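Zunon Hand Gripper, club set

Two grippers, one for each hand, made for school clubs entering the Flusholm household challenge. Squeeze and the blue rubber-faced fingers close; let go and they open. Our Vaddale group has been hooked on them since October, and folding is the job everyone asks for first!

Weight per pair: 1320 g
Ages: 16 and up
Spare finger pads: included 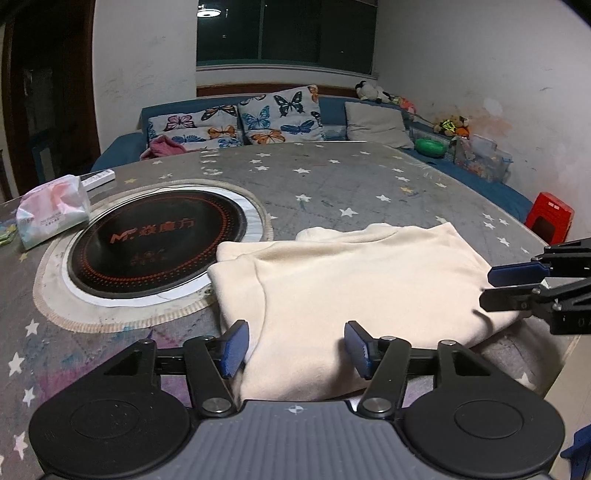 Start with something thick like fleece, then move on to shirts once both hands work together. Kamil Ševčík's folding worksheets come with every set, and they're great fun in pairs.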